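Kuvmont Mug, Sage

Pale green, one size, one handle. Back in stock since February.

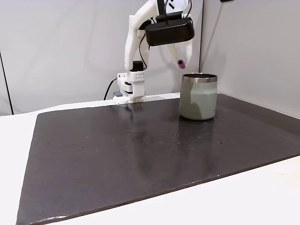 Same shape as the old Kuvmont, new glaze. Softer green than last year's, less yellow. People kept asking for something that goes with white tables and dark mats, so we went paler. If you already own the older green, they won't match exactly. Put them side by side and you'll see it.

Details
Stoneware, glazed inside and out
Holds 37 cl, filled to the brim. Leave room for milk
Handle fits three fingers, maybe four if you have small hands
Unglazed ring on the foot. Can scratch a glossy table, so use a mat or coaster
Dishwasher ok, top rack
Microwave ok, handle gets warm after two minutes
Not for the oven. Not for the stovetop, please

Color
Varies from batch to batch. Some come out grayer, some a bit more minty. We can't pick one out for you, sorry. Order all of yours at the same time if you want them close.

Small pinholes near the foot are normal. Chips are not, send us a photo within a week and we'll replace it.

Goes with
Jelarach desk mat, dark, the big size. Wipes clean, coffee rings come off with dish soap. Covers most of a small table so measure first
Zarei saucer, sold seperately. Fits this mug but not the tall one
Grivico lid, cork. Out of stock untill the next delivery

Price
One mug 47
Set of four 176
Free shipping over 100. Ships boxed in paper, no plastic. Sets go out in two boxes and sometimes show up on different days.

Returns
Unused, in the box, you pay postage. Seconds can't be returned.

Care
Tea stains: baking soda, damp cloth, done. No steel wool. Metal spoons leave gray marks over time, those come off the same way.

Cafes and offices, orders of a dozen or more, write to Feven Teshome through the contact form. Say how many and when you need them. She answers in the mornings, usually before 10. Bulk orders take longer if the green is low, ask about the off-white, same mug and there's more of it.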